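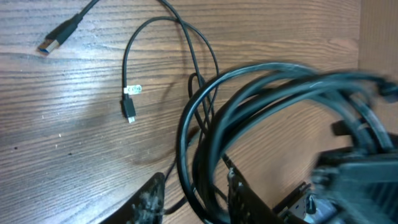 *Last changed: June, 7.40 in the morning*

**1/** Spent the morning at Beltbridge watching grown adults film a disguised estate car going round a roundabout. I was one of them.

**2/** The car is the new Drustow, wrapped in that swirly black and white vinyl which is meant to stop you noticing it. A bus queue of 9 people noticed it.

**3/** Drustow says it's a "performance estate". So far it has performed a three-point turn, in five points.

**4/** Toivo Pitkänen, who runs the test team, told me the exhaust note is "still being tuned". At the moment it sounds like my uncle looking for his glasses.

**5/** He wouldn't give me a power figure. He would give me the boot space, twice, and then the name of the carpet supplier (Ionescu, if you're keeping a scrapbook).

**6/** Price? Sirkka Jääskeläinen from sales says "from 64 thousand". I've met that "from" before. It doesn't include paint.

**7/** They're building it at Irnov, 40 a week to start with. The order book opened at breakfast and my neighbour has put down a deposit. He currently drives a hatchback with 6 different wheel trims, two of them in the boot.

**8/** Someone asked if there'll be a manual. There was a long pause, and then we were shown the cupholders again.

**9/** They're good cupholders, to be fair. Deep.

**10/** I've asked for a passenger ride next time. Toivo said he'd see. He was looking at my boots when he said it.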